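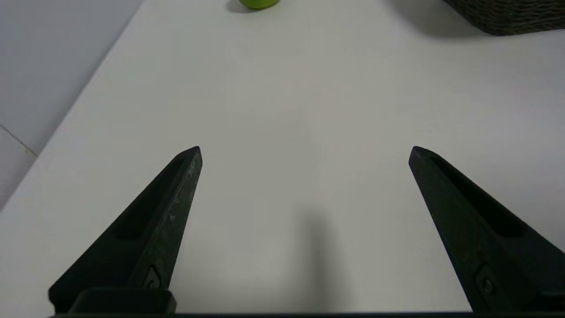 Figure 1. White tabletop, with the pale gray floor beyond its edge.

Bread Left Over at Lunch in the Remness Dining Hall

Project report by Sandamali Seneviratne and Kasun Bandara
Course: Food and Daily Life

1. Why we chose this subject

In the dining hall of Remness, bread is free with every hot lunch. Students take it from the serving counter or from the tables, and there is no limit. In our first term we both noticed that a lot of bread goes back to the kitchen on the trays. Once a slice has been on a tray, the kitchen is not allowed to serve it again. We wanted to know how much bread is lost in this way, and if a small change in the serving could make the loss smaller.

We did not study other food. Rice and vegetables are also left over, but they are difficult to measure without a scale, and slices of bread can simply be counted.

2. Method

We worked in two periods in May, each of five lunches. In the first period the bread was served as usual, already sliced and placed on every table before the students came in. In the second period the bread was kept only at the counter, and the students asked for the number of slices they wanted.

The kitchen buys its bread from the Matubbar bakery. It was the same type of loaf in both periods, a light wheat bread cut by machine, so the slices were nearly equal in size. One of us counted the slices going out and the other one stood by the tray return and counted the slices coming back. Half a slice or more was counted as one slice. Smaller pieces and crusts were not counted. We changed places every day so that the mistakes of one person would not all fall on the same side. 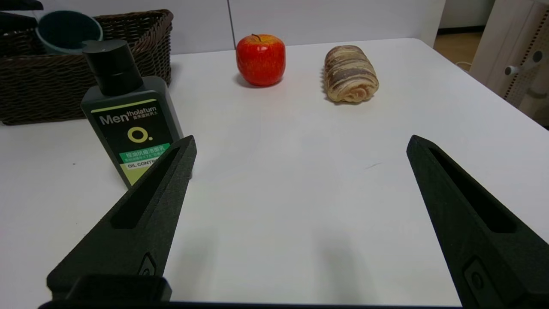

We also asked students at the tray return one short question: "Why did you leave the bread?" The answers were written down in the words of the student. We did not ask for names.

3. Results

In the first period 1416 slices were served and 416 came back. This means that almost a third of the bread was thrown away. In the second period 1401 slices were served and 1117 of them were eaten, so the part that came back was close to one fifth.

The number of slices served hardly changed. We expected it to fall much more, and we discussed this for a long time. Our best explanation is that the second period had soup on two days, and on soup days students eat more bread. The kitchen had planned the menu before we asked for permission, and we could not change it.

The most common answer to our question was that the bread had become dry. Several students said they took it "just in case." One student told us that she always takes two slices and gives one to her friend, but the friend was absent.

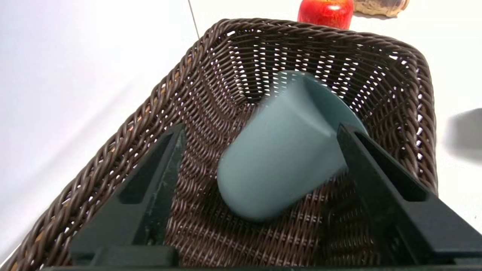

Figure 2. Inside of a dark brown wicker basket with a braided rim.

4. Problems with our study

Ten lunches are not many. We also think that some students behaved differently when they saw us standing by the trays with a notebook. On one day of the first period the count started ten minutes late, and a few slices were probably missed.

5. What we suggest

The bread should stay at the counter, at least on days without soup. We also suggest covering it with a clean cloth, as dryness was the main complaint. The kitchen manager has agreed to try the cloth next term. If another group wants to continue this work, our counting sheets are in the course folder, and we recommend that they ask for the menu first.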